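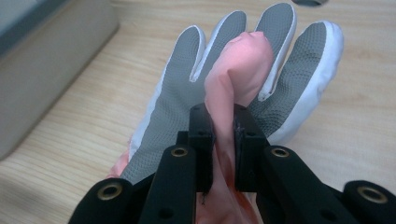
Give a hand a bad glove and it will soon go bare, runs a remark set down in the notebook of an unnamed cutter at Skeveck, and the saying is still repeated in the glove trade of the Fodor valley. Work gloves are hand coverings worn to protect the wearer from cuts, scrapes, heat, cold, dirt or chemicals during manual labor. They are distinguished from dress gloves, sports gloves and the thin disposable gloves used in medicine and food handling, although the materials and methods of manufacture overlap.

The glove industry of Skeveck, a market town on the upper Fodor, is among the better recorded examples of a rural craft that moved from leather to knitted and coated goods.

Contents
Early trade
Leather and cutting
Knitted and coated gloves
Sizing and fit
Outwork
Decline and present state
See also

Early trade
Gloves were made in Skeveck for farm use well before any workshop was founded there. Hedge cutters wore a stiff mitt with a single thumb, usually of sheepskin left thick at the palm. Stone haulers from the quarries downstream preferred a heavier pattern with a separate forefinger. Both were sold at the spring fair in May, when tanners from the lower valley brought hides to exchange for wool.

The town had two advantages. The Fodor runs soft at this point and was suited to washing skins, and the oak woods on the north bank supplied bark for tanning. Early parish accounts mention payments in gloves to ditch diggers and bell ringers.

Leather and cutting
A leather work glove is built from a small number of parts. The trank is the main piece, folded or joined to form the palm and back. The thumb is cut separately and set into an opening. Fourchettes are narrow strips sewn between the fingers to give them depth. Cheaper gloves leave out the fourchettes and join front to back directly, which makes a flatter finger that wears through sooner at the tip.

Skeveck cutters worked on a slanted board and stretched each skin by hand before marking it. The direction of stretch was important: a glove was meant to give across the knuckles and hold firm along the length of the finger. Apprentices served seven years, the last of them spent almost wholly on thumbs.

Seams on work gloves were commonly sewn with the raw edges outward, so that no ridge pressed on the skin. In heavier patterns a thin strip of leather, called a welt, was laid into the seam to protect the thread.

Knitted and coated gloves
The change to knitted gloves began with the founding of the Produm works on the site of a former fulling mill. Produm first knitted cotton liners to be worn inside leather gloves during winter. Dockyards and packing houses then began to order the liners alone, and the firm started selling them as a finished product.

Coating came later. A knitted glove grips poorly and soaks through quickly, and makers tried tar, linseed oil and natural rubber before settling on dipped latex and, afterward, synthetic rubbers. In dipping, the knitted shell is pulled over a hand-shaped form and lowered into the liquid coating. If only the palm and fingers are dipped, the back of the glove remains open to the air and the hand stays cooler — a pattern now common in warehouse and garden work.

The coating may be left smooth or given a texture. Crinkled, sandy and raised finishes all increase grip, and the choice depends on the load to be handled. Produm sold its textured range under the name Lavalus. The range was made in three weights, of which the middle one sold best to fruit growers.

Sizing and fit
Glove size is generally taken from the distance around the palm at its widest point, leaving out the thumb. Leather gloves were long sold by this measure alone. Knitted gloves stretch and can be offered in fewer sizes, often marked by the color of the stitching at the cuff.

Outwork
Much of the sewing was done at home. At the height of the trade about 2,000 outworkers were paid by the Skeveck firms, in villages up to a day's walk from the town. Cut parts were carried out in bundles and the finished gloves returned at the end of the month. A local count made when the Produm works was enlarged lists 1,266 sewers by household.

Pay was by the dozen pairs, with a deduction for thread. Disputes over the deduction led to a stoppage that lasted most of one winter and ended with the firms supplying thread free of charge.

Decline and present state
Imported gloves reduced the trade steadily. The last tannery on the north bank closed first, followed by the smaller cutting shops. Produm gave up leather entirely and kept only its dipping line, which employed 300 people before it was moved out of the valley. The mill building now holds apartments and a small display of cutting boards, hand forms and pattern cards.

Two workshops in Skeveck continue to make hedging mitts to order.

See also
Fourchette
Fulling
Mitten
Protective clothing
Tanning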